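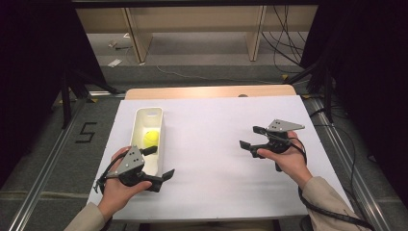 *Fig. 1 -- tennis ball in the white tray, board flat on the table.*

## Storage for the sports cupboard: trays and balls

Vilmos Csonka, Wojciech Sowa
20 Mar 2023

**What we wanted to find out**

Whether a narrow open tray is any good for keeping tennis balls in, compared with the net bags the club uses now. The bags tangle, and the balls end up under the shelves. Our brief from Jendar (the sports shop helping with the project) was to keep it cheap and use things you can buy anywhere.

**Set-up**

White board on a wooden table. Tray goes lengthwise, open side up. It's deep for its width, plastic, with a small oval cutout near one end. First we tried the tray straight on the wood but the table has a slight slope and balls crept to one end, so the board stayed for everything after that, with card under one side.

**What we did**

1. One ball placed mid-tray, left for 60 seconds. Note if it rolls.
2. Ball lifted out and put back, 10 goes each.
3. Tray slid along the board to the edge and back with the ball in.
4. Same again with the tray filled.

**Results**

Lifting out: fine with one ball. Harder than expected with a full tray -- the walls are close and there's not much room for fingers at the sides. Wojciech knocked a neighbour ball out 3 times, Vilmos once.

Sliding: ball rolls to the back wall and stops. Never jumped out. Faster pulls made more noise, thats all.

Placing: 18 out of 20 stayed where we put them. The other two rolled a few cm, both early on, before we got the card right.

**Problems**

- Only one type of tray. The Oment one was out of stock untill June.
- We didn't write down which ball was which, so can't say if worn ones roll less.
- Shelf height in the cupboard not measured yet. Should of been first.

**Next**

Try a wider tray, same depth. Line the bottom with felt or a thin towel. Measure the shelf (Vilmos). Ask Jendar about price for 13 trays, one per shelf space -- Wojciech to email.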